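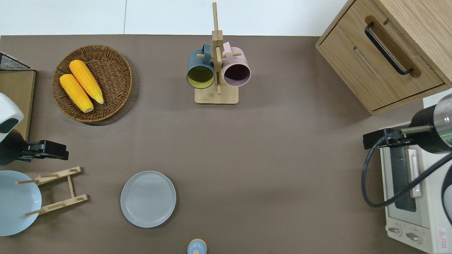

Re: Places for the Susden cooking weekend

Dear all,

Gobnait Gallagher wrote:
> Is the price of 232 still correct for both days, and does it
> include the market visit? Two of us would come from Astow, but
> we can only arrive late. Also, my sister does not eat fish.

Thank you for the question, Gobnait. Yes, 232 per person is correct, and the market visit is inside this price. Who wants only the Sunday pays 151. The bed is not included, but the Lambrakis guest house keeps rooms for us until the end of August. Please write to them directly and mention the course.

To arrive late is no problem. The first evening is only soup and bread, and we will keep some warm for you. For your sister I will change the second dish — stuffed peppers in place of the mackerel. Other people with such wishes, please tell me before the shopping list is made.
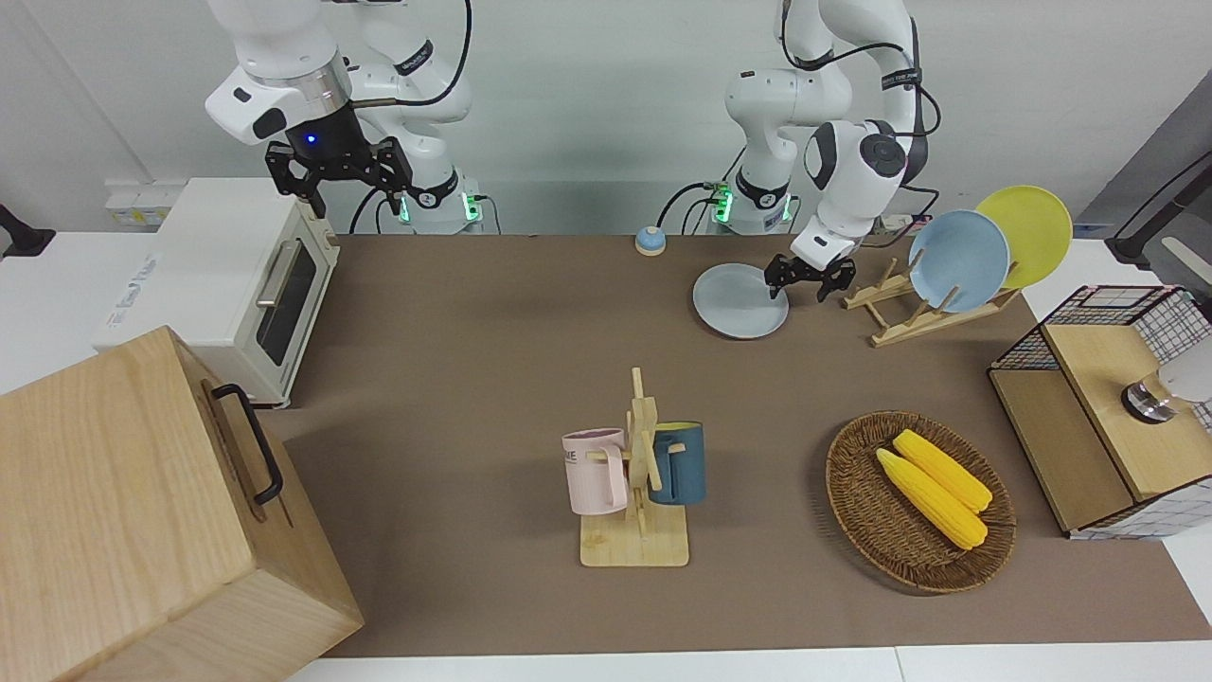 Light blue plate on the table mat.

From Astow you can take bus 71 to the Lider supermarket and walk up the hill from there. The market opens at 7, so we leave the house at half past six. Please bring an apron and a bag which closes well — last year the cherries made a big mess in my car.

I still need the deposit from 2 persons. They know who they are.

With kind regards,
Your course organiser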